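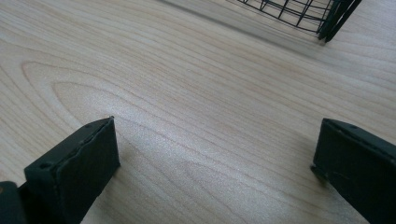

Figure 3. Wrist view with both fingers open over bare wood grain. The base of the wire basket is visible at upper right.

4.2 Gripper state estimation

The Gedimia pipeline needs a gripper state for every time step, but finger width alone does not say whether something is held. We therefore train a small classifier on the wrist stream with 2 outputs, open and grasping. It was fitted on 1,782 labelled wrist images and tested on a further 498 from the Ciddale recordings. Most early errors came from wood grain. Where the pattern is strong, as in Figure 3, the network treated curved grain lines as object outlines and reported a grasp with nothing between the fingers. Adding colour and contrast changes during training removed almost all of these cases.

The head view is used as a second source. It shows both hand-held grippers and the basket together, so a grasp by the left tool can be checked against the position of its jaws on the table.
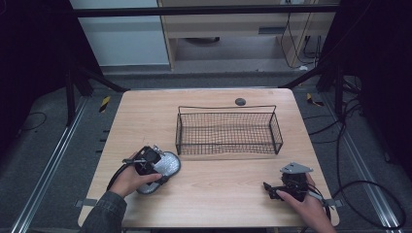
4.3 Segmenting the approach and grasp

We split each recording wherever the filtered gripper state changes. The filter is a median over 3 consecutive predictions, which is enough to suppress single-image flicker without moving the boundary by much. Glossy textures remain the harder case. On an open-weave mesh, the bright highlights shift with small wrist motions and feature tracking on the surface drifts. The darker piped border is more stable, and we take contact points from where the border meets the inner face of each finger. 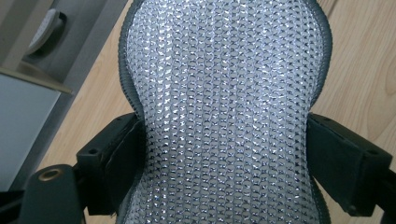
Contact points found in this way are passed to the Gazi planner as a pair, along with the estimated finger width. If only one point is found, the segment is kept but flagged – the planner can still use its timing. We did not tune the thresholds separately for the left and right tools.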